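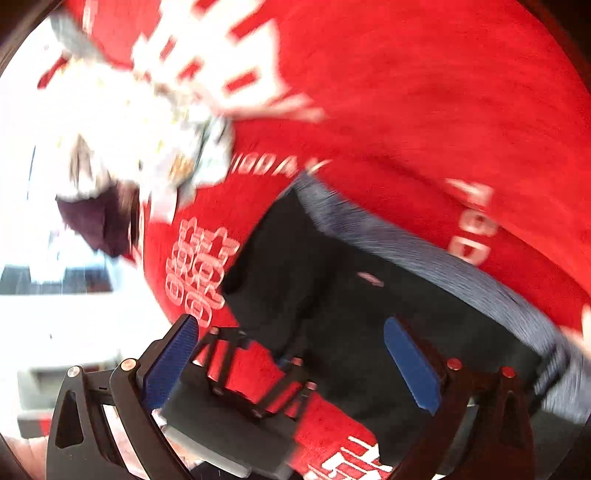 Rawat Community Hall
Quarterly Safety Inspection: Checklist and Comments
Inspection period: October
Inspected by: Karine Zacharias, Facilities Office
Areas covered: main hall, kitchen, east stairwell, storage rooms, boiler room, parking lot

Ratings: S = satisfactory. A = action required. N = not inspected on this visit.

1. Exits and escape routes

1.1 Exit doors open fully from the inside without a key: S
1.2 Exit signs lit: A
Comment: The sign over the east stairwell door is dark. The bulb was changed and the sign remained dark, which points to the transformer. An electrician is to be called. The door is to stay on the evening walk-through list until the sign is repaired.
1.3 Corridors clear to full width: A
Comment: Eleven stacking chairs were stored in the corridor outside Storage Room B. They were moved during the inspection. Hall users are reminded that the corridor is an escape route at all hours, including set-up and take-down.
1.4 Outside landings and steps sound: S
Comment: Moss on the lower north step should be cleaned off before the first frost.
1.5 Posted occupancy limit legible: S
Comment: The main hall limit of 700 persons is posted at both entrances. The older card behind the coat rack gives a different limit and must be taken down.

2. Fire equipment

2.1 Extinguishers in place, charged and tagged: A
Comment: All units are charged. The kitchen unit has a torn tag and the date of its last service cannot be read. Driment has been asked to supply a replacement tag from its service records.
2.2 Fire blanket in kitchen: S
2.3 Alarm panel free of faults: S
Comment: The panel log shows one fault, on a Friday, cleared the same evening. The person who cleared it did not initial the entry. Initials are required for every entry.
2.4 Smoke detectors tested: S
Comment: The detector in the boiler room sounded late on the first test and promptly on the second. It is to be tested again next month.
2.5 Evacuation drill held this quarter: A
Comment: No drill is recorded. The evening classes have not taken part in one this year. A drill is to be arranged at 7:15 p.m. so that both the early and late groups are present.

3. Electrical

3.1 Portable equipment checked and labeled: A
Comment: Two extension cords in Storage Room A carry no label. Both were removed from use.
3.2 Distribution panel accessible: S
3.3 Outlets and switches undamaged: A
Comment: Cracked cover plate on the stage left outlet. The circuit has been switched off and marked.
3.4 Stage lighting secured with safety cables: N
Comment: The tall ladder was on loan. To be inspected on the return visit.

4. Kitchen

4.1 Gas shutoff marked and reachable: S
4.2 Hood filters clean: A
Comment: Heavy grease on the filter nearest the wall. Groups that fry food are to wash the filters after use under the terms of their rental agreement.
4.3 Refrigerator temperature: S
Comment: Thermometer read 37 degrees Fahrenheit at 9:40 a.m.
4.4 First aid kit complete: A
Comment: Burn dressings are missing and the eyewash is past its date.

5. Boiler room and water

5.1 Boiler certificate displayed: S
Comment: Serviced by Bullier. Meter reading at time of inspection: 1,159.
5.2 No combustible storage: A
Comment: Paint cans and a roll of carpet were found beside the water heater. This item was also raised last quarter. The carpet is to be discarded unless claimed in writing.
5.3 Hot water at hand sinks within safe range: S

6. Parking lot and grounds

6.1 Surface free of trip hazards: A
Comment: The pothole by the accessible space has widened. Wosard has quoted $2,000 for patching and repainting the lines. A cone has been placed in the meantime.
6.2 Lighting working: S
6.3 Fire lane markings visible: S

Items for follow-up

Before the next public event: 1.2, 2.1, 3.3, 4.4.
Within 30 days: 2.5, 4.2, 5.2, 6.1.
Return visit: 2.4, 3.4.

Completed actions are to be entered in the binder in the office with the name of the person who did the work. Receipts should be attached to the same page. Questions about any rating may be directed to Karine Zacharias at the Facilities Office.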